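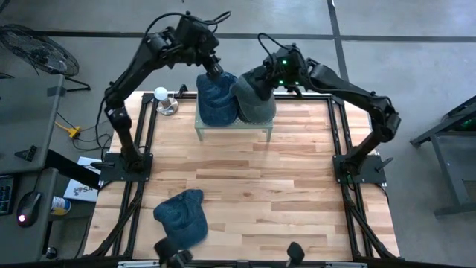
How to wash a baseball cap without ruining the brim?

Kumiko Wada

Hello to all. I have an old cotton cap from my first job at Scanlon, and I wore it the whole summer in the garden. Now there is a white line of sweat on the front and the inside band smells. My neighbor puts hers in the dishwasher, but I am afraid the brim will bend. I don't know if the brim is plastic or cardboard. Is there a safe way to do it by hand? I have only normal laundry powder and baking soda at home. Thank you in advance for every advice. 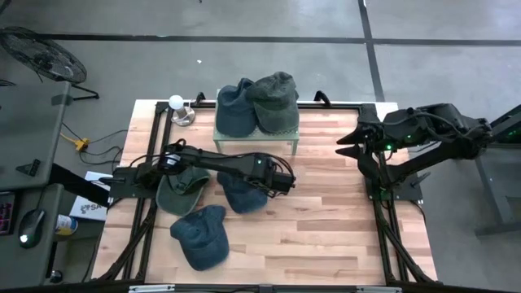
Mairéad Sheehan

Never the dishwasher! I lost a good one like that. Knock on the brim with your finger. If it sounds hollow and dull, it is probably cardboard, and then you must not soak it at all, only wipe with a damp cloth and a bit of soap. With a plastic brim you can leave it in cool water for 25 minutes, brush the band with an old toothbrush, and rinse until the water is clear. Put it over a bowl to dry, not in the sun.

Teresa Ó Riain

I just throw mine in the machine. It is fine.

Catherine Lamont

I agree with Mairéad about the cool water. For the white line I mix one spoon of baking soda with a little water, leave it 5 minutes and rinse. Try first on the inside, dark colors can lose some dye. My cap needed two days to dry completely, so please be patient and don't use the hair dryer on the brim. If the smell stays, repeat only the band.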